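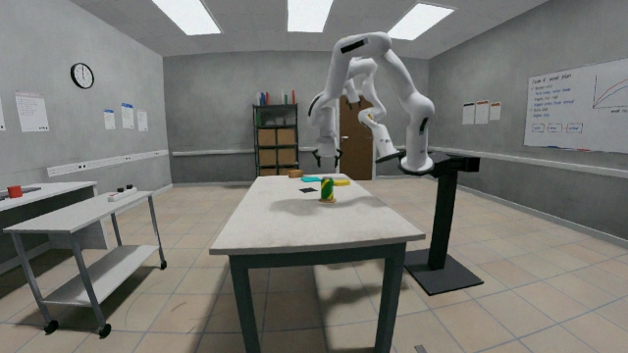 Two-finger grippers in sim: Follby or Rennie?

tinplate_tess
Posted 2022-06-22
Hello all, and thank you for being so patient with my questions back in January. I've finally got both arms on the one column beside the table, and I'm at the stage of choosing a gripper model before we spend any real money. The test is dull on purpose: come down over the upright can, close, lift, put it back on its round base, repeat. I did 200 lifts with each. The Follby fingers managed 86 per cent, and the Rennie ones came in a fair bit lower, mostly because the can twisted as it left the base. Is that worth believing, or am I measuring my own contact settings?

oddsprocket
Lovely to see this moving along, Tess! I'm afraid I'd say you're measuring your settings. A can is a kind shape for two flat fingers and the friction number does most of the work. Drop it a little and run again, and I'd bet the two swap places.

marrowfat
I don't agree with that, or not all of it. We had the Rennie on a real bench for 11 weeks and it twisted tall things there too - the finger pads are narrow, and no amount of fiddling with friction made them wider. Tess's result looks right to me. What I would do is try the flat things as well, the black square and the turquoise one, as that's where the Follby let us down badly.

oddsprocket
Fair enough about the pads, I hadn't thought of those. I still wouldn't buy on one friction value though.

tinplate_tess
Thank you both, this is so helpful. Marrowfat, did you have yours on the Zerora controller? I'm using the Ilix one, and it closes the fingers in up to 10 small steps, which I've wondered about.

marrowfat
Zerora, yes, one smooth close. If yours is stepping then the first finger to touch will nudge the can round before the other gets there. Try it in a single move before you change anything else.

tinplate_tess
Right, single close first, then lower friction, then the flat things. I'll set it going tonight and post the numbers for both grippers in this thread.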